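Comparing Two Hand Controllers for a Conveyor Sorting Task

Sem De Haan, Kerubo Khaemba
Supervisor: Marijke Verbruggen
Submitted 30 Sep 2026

1. Background

Our project started in June, after the previous group left a working two-arm setup but no record of how the hands had been tuned. The fingers closed well on boxes and badly on anything round. We were asked to find out whether a different controller would help before the lab spent money on different hands.

We compared two controllers on the same hardware. The first, Prins, is the position controller that was already installed. It drives every finger to a stored closing angle and holds it there. The second, Tormont, was written by Jozef Dewulf for an earlier thesis. It closes the fingers until the motor current reaches a set limit and then stops.

2. Method

The task was to pick a part off the belt and release it into a crate. The belt was stopped for all trials in this report. We ran 80 trials per controller, and a trial counted as a failure if the part was dropped before release or if the hand had to be opened by the operator.

Both controllers used the same arm paths and the same camera calibration. We changed only the closing step. The current limit for Tormont was chosen in a short pilot and then left alone — we did not tune it again once the counted trials had begun.

3. Results

Prins failed in 17 trials and Tormont in 5. Most of the Prins failures were parts that rolled while the fingers were closing. The stored angle assumes the part is centered in the palm, and a small offset means one finger touches first and pushes it away.

The Tormont failures were of another kind. In three of them the thumb met the side rail of the conveyor before it met the part. The current rose, the controller read this as a finished grasp, and the arm lifted with nothing held properly. The other two were lost during the move to the crate.
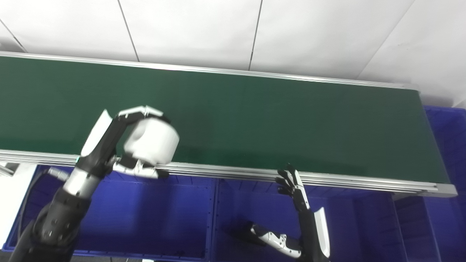 Figure 1. Left hand holding a white cylindrical part just above the near rail, with the blue crates below the belt.

The space near the rail matters for both controllers. Fingers coming over the top of a part have plenty of room, but the thumb has to fit between the part and the rail. Raising the approach path would probably help, though we had no time left to test it.

4. Problems and remaining work

We lost two days to a loose cable on the left wrist, which showed up in the log as random current spikes. All trials from those days were thrown out and repeated.

The right hand was kept open during the trials and was not compared. Ward De Haan will take over the setup and plans to repeat the test with the belt running. The log files and both parameter sets are in the project folder under run 3306.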